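Rule Four

The rules at Drillell were taped up beside the door, and Nuala Hennessy had written most of them. Rule four said that both jaws had to be shut before a take began. A take started with closed grippers or it was thrown out.

Mohammed-Awal Agbeko had been there 2 weeks and had lost 10 takes to rule four. He did not argue about it. He wrote each one in the log, with his initials, and did the next one.

"You're opening early," Nuala said. "You see the cloth and your finger gets ahead of you."

"I know."

"So say it out loud. Closed, closed, go."

He felt stupid saying it, but he said it. The job that afternoon was the blue cloth on the bed. Fold it, lay it down, pull it out by one corner, fold it again. The standard allowed 15 seconds for the pull. It did not allow dragging the cloth off the sheet, and it did not allow letting go above the mattress.

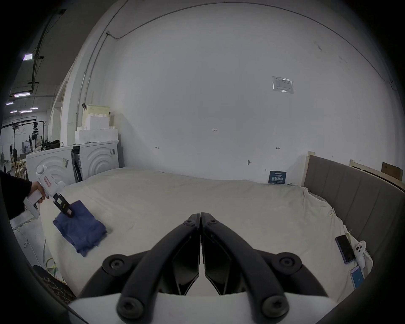
The corner hold, with the cloth on the sheet.

He finished the set and put the tool in its cradle. Nuala played the takes back at her desk, with her chin on her fist. She stopped on the last one and ran it again.

"Your phone was on the bed," she said.

"There's no rule about phones."

She looked at the sheet by the door. He was right. There was a rule about rings, a rule about sleeves and a rule about eating, and nothing about phones.

"Does it spoil the take?" he asked.

"The rules are what we check against. If it isn't written, it passes."

She marked the set as good and signed it. Then she took a pen to the door and wrote a new line at the bottom: personal items off the work surface before the first take. She put the date after it, 19th October, and held out the pen.

"You found it," she said. "You initial it."

He wrote his letters small, next to hers. Then he went back to the bed, cleared it, and picked up the tool.

"Closed, closed, go," he said.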